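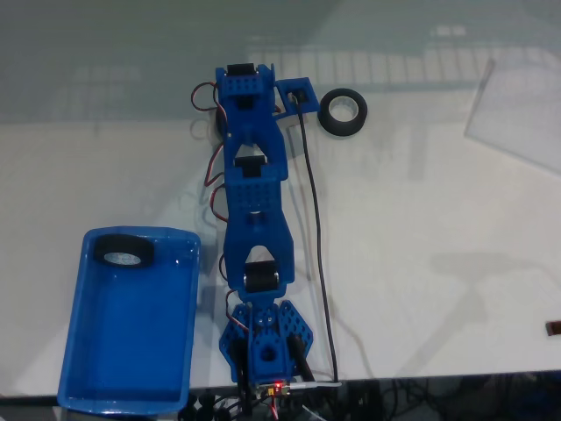
Backlash is the play left in a joint when the motor holds still and the link can still move a little. The Detent method estimates it for each joint without an outside tracker, using only the servo's own position reading and current draw. On our printed arm there are three servos spaced along the links, with the wires run down the left side toward the base, so a small error at the servo nearest the base is carried through everything past it. We work from the base outward for that reason.

Procedure
Lay the arm flat and stretched out. Command one joint through a slow sweep in one direction, stop, then reverse. Log position and current at every step. The reversal shows up as a short stretch where position changes and current stays low – the width of that stretch is the backlash estimate. Repeat for the other two joints before fitting anything.

Data
The June set has 2,124 reversals. We dropped 83 where the current log had gaps. Sweeps are 400 steps long. Use the cleaned file for Problem 2, and the raw file for Problem 3.

Result
Correcting for backlash cut the repeat error at the tip on most poses. It did little when the arm was near full reach and loaded from one side, where bending of the plastic links is larger than the play in the joints. The Skesetik model adds a bending term and is covered next week.

Reading: Branura report, sections 2 and 4. Skip the appendix on geared hubs.

Problem 1 is due at the start of lab. Show units.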